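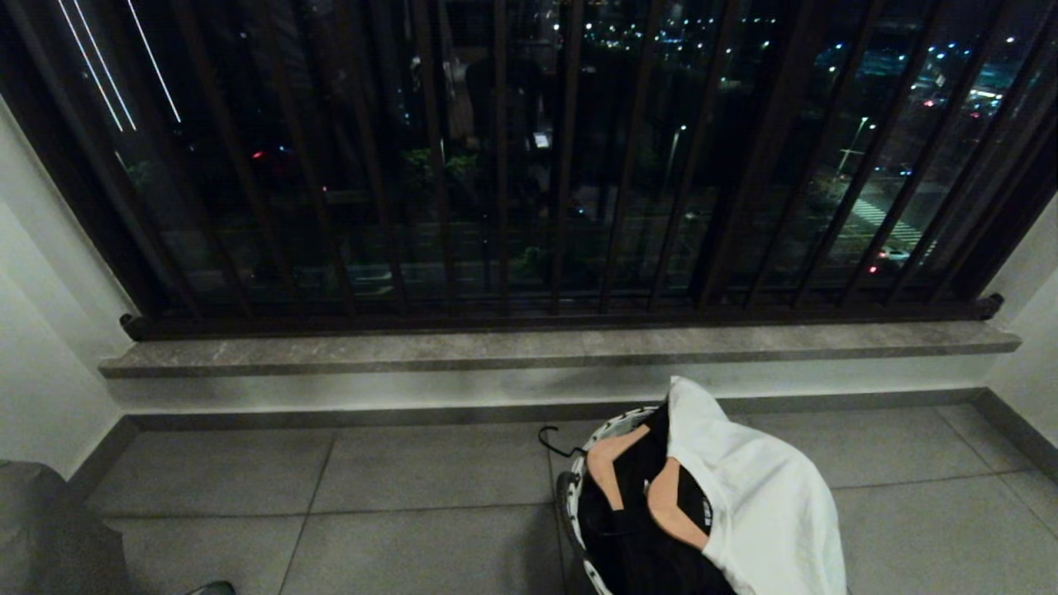 Section 11. Drying clothes on the balcony. The balcony doubles as the drying area for the flat. The brown railing across the window is a safety railing, so hang nothing from its bars, and keep the stone ledge below it clear.

1. Shake each garment out and fasten the collar if it has one.
2. Put T-shirts on the wooden hangers, neck first.
3. Leave a hand's width between one hanger and the next.

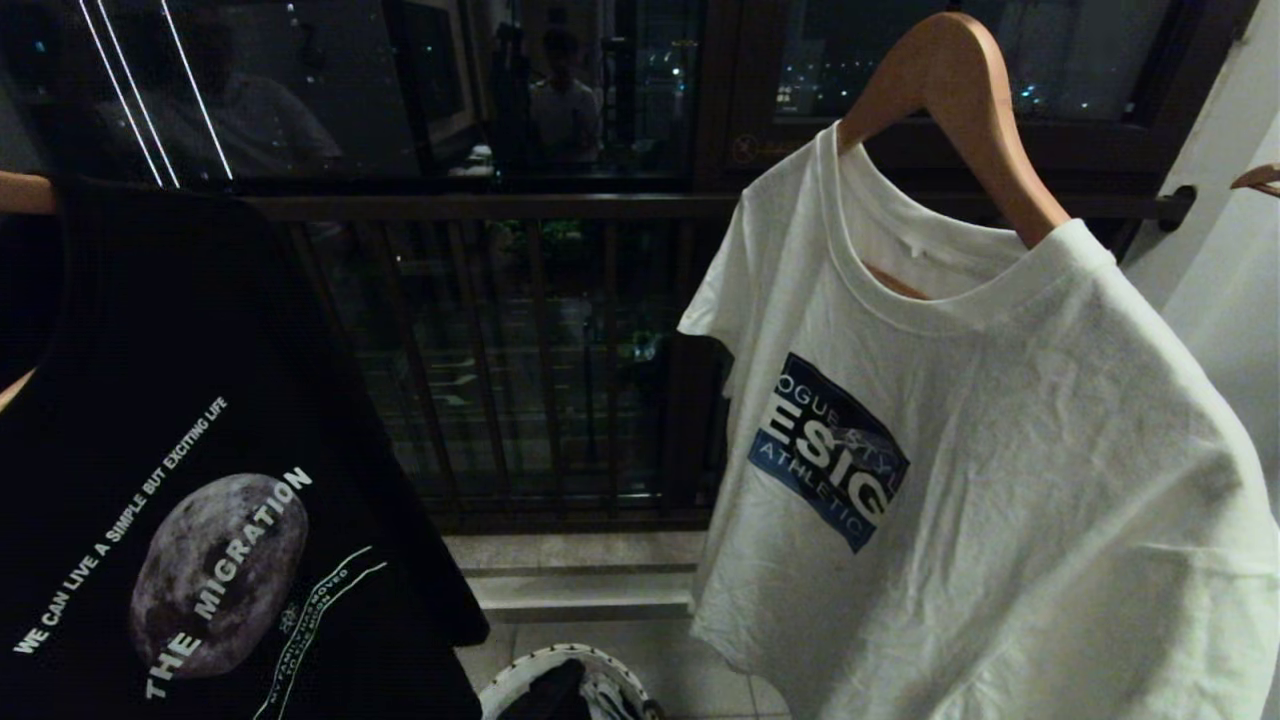
Raphaël Marty writes that dark tops are better turned inside out before hanging, as prints fade on the window side by January. We agree – do this for anything with a large print.

Note: spare hangers are kept in the Brustley cupboard, shelf 18.

4. Check the window latch before you leave clothes overnight.

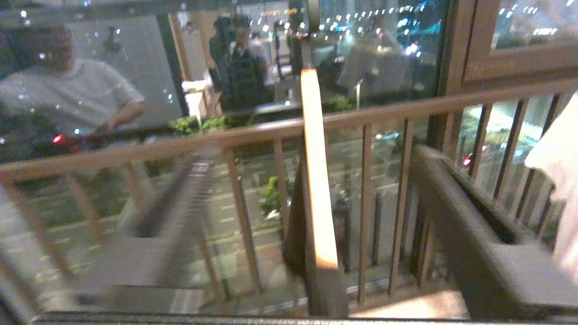
Fig. 3. Railing and street side, evening

Caution: do not lean over the handrail to reach a garment.
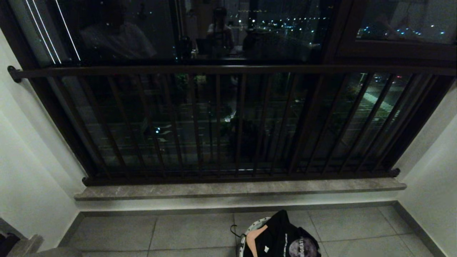 Temitope Ajayi
House guide editor, Serkside

5. Take clothes in once dry and put the hangers back.
6. Wipe the ledge with a damp cloth – no bleach on the stone.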